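Keep the Snack Box on the Table

By Marek Oravec

2 comments · 7 shares
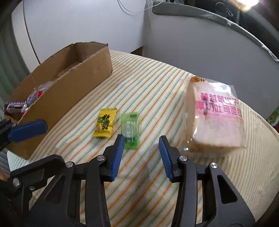 The case for leaving food out

My sister-in-law keeps a very clean kitchen. Every counter is bare, every snack is behind a door, and when you visit she says to help yourself. I have visited her many times and have never helped myself to anything. I don't know which door it is, and I am not going to open cabinets in another person's house looking for a cookie.

At our place the candy and the wrapped bars live in a cardboard box on the table, on top of a striped cloth, with the bread next to it. The box has no flaps anymore. Things get taken out and put down on the cloth and sometimes stay there until dinner. I think this is the right way to keep snacks, and I want to argue for it, because most of the advice I read goes the other way.

The usual advice is that food you can see is food you will eat. I accept that. When we moved into the apartment on Prusau Street we tried it the approved way, with everything in a high cupboard over the refrigerator. We did eat less candy for a while. We also forgot what we had. In December I cleaned out that cupboard and threw away a bag of nuts, two boxes of crackers and a tin of something from the Estel bakery that had been a gift. It had all gone stale in the dark. That was money, and in the case of the tin it was also somebody's kindness.

A box on the table doesn't allow that. You see what is low and what nobody likes. If the same bar has been at the corner for three weeks, you stop buying that bar.

Why cardboard

People have offered us better containers. We own a lidded basket and a glass jar with a rubber seal, and both are in the closet. The trouble with a nice container is that it asks to be kept nice. You take the candy out of its bag and pour it in, and then you can't remember which kind it is or when you bought it. A lid makes things worse. A guest will reach into an open box. A guest will not lift a lid unless told to, and then told again.

Cardboard costs nothing. Ours came with a delivery from Taheri, the grocery we order from, and when the sides get too soft we will fold it up for recycling and use the next one. I cut the flaps off because they kept falling over the contents. It is not handsome. My wife has said so, and I don't disagree with her.

The one thing I insist on is that everything in it be wrapped. Wrapped candy can sit on a tablecloth all afternoon and be none the worse. Loose nuts and cut fruit can't, and they belong in a bowl that gets washed the same day. Bread stays in its bag — thick-cut toast bread dries out quickly, and I have ruined enough of it to be firm about this.

What the table is for

There is a second objection, and I take it more seriously. A table with food on it all day is a table you can't use for other things. My father, who grew up in Lurkow, cleared the table completely after every meal. Homework was done on it, shirts were ironed on it, and a candy left behind would have gone straight into his pocket. He thought of an empty table as a kind of readiness.

I see the sense in that, and if we had children doing homework I might feel differently. But we are two adults, and what we mostly do at the table is sit. Friends come by and sit too. A person with a candy in front of them tends to stay another 20 minutes, and those are often the minutes when they get around to saying what they came to say.

When we need the surface, I pick up the box and put it on a chair. It takes no time. The cloth gets shaken out over the sink and washed when it needs it.

I would ask anyone with a spotless counter to try it for a month. Use whatever box is going out with the recycling. Put in a few things you like and one kind you don't, for the guests who have different taste. Then see what is left in it at the end of the month, and shop from that.

Related

In Defense of the Tablecloth
Bread Does Not Belong in the Refrigerator
What We Threw Away When We Moved
A Short Argument Against Matching Jars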